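3.2 Recording the Two Views

We spent more time than we had planned on deciding what the policy should be allowed to see, and we would like to share a little of that here. Every Jullier episode pairs a view from the wrist with one from higher up, and the wrist view alone often holds very little to go on. 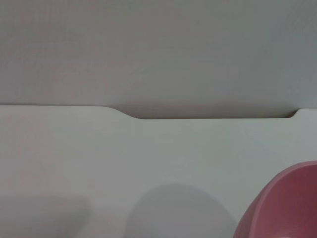
Figure 2. Wrist view with part of the pink bowl at lower right and soft shadows on the white tabletop.

In moments like this one the bowl's rim and the shadows are nearly all the policy has to work with, and we were curious how far they would carry it. We kept 2,319 episodes for training and set aside 232 for testing, and we trained the Ditine encoder on both views together, dropping the upper one in 40 percent of the batches. The upper view, for its part, takes in the arm, the bowl and the toy food together, and it helps a good deal when the gripper comes down close to a small round piece.
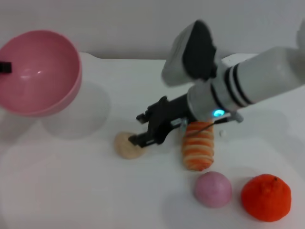
3.3 Training Details

All models were trained for 100 epochs with the same settings.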